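Minutes of the kitchen users' meeting, Husgate building, second floor
February 14, 2026

Present: one person for each of the four tenants of the floor, and one for the building office. The Tiedemann office sent apologies and agreed before the meeting to accept the decisions.

**1. Minutes of the previous meeting**

The minutes from December were read and accepted with one correction. In point 3 it was written that the Branbridge group pays for the dishwasher tablets. The correct text is that all tenants pay for them in equal parts.

**2. Dishes in the sink**

The building office has received several complaints that plates stay in the sink overnight. It was discussed if the rack in the sink should be taken away, so that people have no place to leave things. The Branbridge group was against this. They use the rack every day for plates which have been rinsed and are waiting for the machine. The Tutham tenants said that the rack is useful, but only if it is emptied before six o'clock in the evening.

Decided: the rack stays in the sink. The last user of the day moves all plates from the rack to the dishwasher, also when the plates belong to another tenant.

**3. Loading of the dishwasher**

There were different opinions about where the round plates should go. At present many people put them flat on the wires, and then there is space for very few of them. It was asked that plates stand upright between the tines when the machine is loaded for a full wash. One member remarked that the bigger plates from the Tutham cupboard may touch the upper part of the machine. This will be tested before the next meeting with one plate of each size.
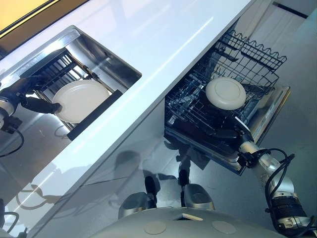
*Item 3: plates in the sink and in the pulled-out dishwasher rack.*

The door was also discussed. It must not be left open when the kitchen is empty -- a visitor hit his leg on it in December. The building office asks everybody to push the rack fully inside before closing the door, and to not use force.

**4. Countertop**

The white countertop shows every mark. The cleaning firm wipes it in the morning only, so during the day it is the duty of the users. The green sponge with the rough side should not be used on it. A soft cloth will be bought and will hang next to the towels.

**5. Costs**

The kitchen account had 2090 at the start of the year. The repair of the dishwasher pump cost 1162, and tablets and salt cost 66. The rest stays in the account. The proposal to buy new plates was postponed, as we do not know yet how many are still in the offices. All tenants are asked to look in their rooms and bring back what they find.

**6. Other matters**

- The list for emptying the machine will be printed again with bigger letters.
- The Tiedemann office takes the first two weeks, then Tutham.
- The question of a second dishwasher was raised. There is no connection for water on the other wall, and the building office will ask what this would cost -- no promise was made.

The next meeting takes place in the same kitchen. The date will be sent by e-mail.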